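4. Recording a folding task by hand control

This section covers recording demonstrations on the Brundero two-arm bench with the Pladus leader handles. You move the handles, the arms on the bench follow, and Hastix saves the joint positions together with the camera views. Complete section 3 (homing and camera check) before you begin.

The steps are written for a T-shirt. Towels and pillowcases are recorded in the same way, with their own task name.

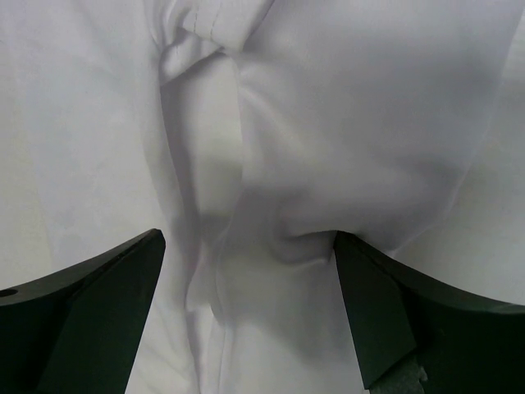

Wrist view and bench view, T-shirt task.
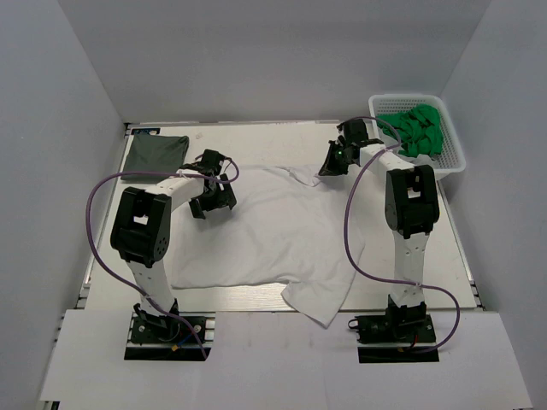 4.1 Before you start

1. Wipe the tabletop and let it dry. Crumbs and loose threads get dragged under the cloth and spoil the wrist views.

2. Check that the jaws on both arms open and close fully from the handles. If one side lags, go back to 3.4.

3. Move each arm slowly to its furthest reach and watch the cable. It should follow the arm without going tight and without catching on the rails or on anything stored at the back of the table.

4. Set the room lighting and leave it alone for the whole session. Draw the blinds if the sun comes round in the afternoon.

5. In Hastix, open Tasks, choose New, and type a task name. Use lower case and no spaces, for example fold_tshirt. The name cannot be changed once the first episode has been saved.

6. Set Episode limit to 2000 steps. An episode that reaches the limit is stopped and marked Long. It is kept on the disk but left out of training unless you tick it back in.

CAUTION: Keep hands, sleeves and lanyards off the table whenever the Follow light on the handles is lit. The arms will copy a knocked handle as readily as a deliberate one.

4.2 Laying out the garment

1. Press Pause on the left handle. Wait for the Follow light to go out.

2. Place the garment between the two arms, within reach of both.

3. Spread it out by hand, but do not smooth it. The robot will meet creased cloth when it works alone, so it needs creased cloth in the recordings.

4. Change the layout a little each time. Turn the collar to one side, let a sleeve bunch up, or shift the whole shirt towards one arm.

NOTE: Other clothes may stay on the table, provided they are out of the path of both arms. If you keep a basket or a finished pile there, leave it in the same place until the set is complete.

4.3 Recording an episode

1. Take hold of both handles and bring them to match the arms. The screen shows two bars, which turn green when the positions agree.

2. Press Follow. Move each handle a short way to make sure the correct arm responds.

3. Press Record. Wait for the single beep before moving.

4. Lower the open jaws over a fold or a hem. Come down slowly over the last part, and stop when the fingertips touch the cloth.

5. Close the jaws, pause for a moment, then lift. If the cloth slips, open the jaws and take hold again without stopping the recording. A few recovered slips in a set are useful.

6. Carry out the fold. Keep to the same order of folds in every episode — sleeves first, then the body, unless your task sheet says otherwise.

7. Open both jaws, draw the arms back clear of the garment and press Stop.

8. Press Keep or Discard. Discard any episode in which you touched the cloth with your hand, or in which the arms met.

Do not press the fingertips hard against the table to get under a flat edge. The arm will report a load fault and drop out of Follow. Find a ridge in the cloth close by and pinch that.

4.4 How many to record

Record 30 kept episodes for the first set. Stop after 2 hours at the handles, even if the set is unfinished. Tired operators make jerky movements, and these are learned along with everything else. A part-finished set can be reopened from Tasks.

If two people share the work, agree the order of folds beforehand and each watch the other record one episode.

4.5 Checking the set

1. Open Review and play each episode at double speed, with the bench and wrist views side by side.

2. Look for frozen pictures, a view that jumps, or jaws that close before they reach the cloth. Mark these Discard.

3. Press Export. The set is copied to the Phromma training folder under the task name.

4. Keep the Review window open until the word Copied appears — closing it early leaves an incomplete set, and the export must be run again.

To switch off, park both arms from the Home menu before turning off the bench supply. The joints are not braked, and an arm left raised will fall when the power goes.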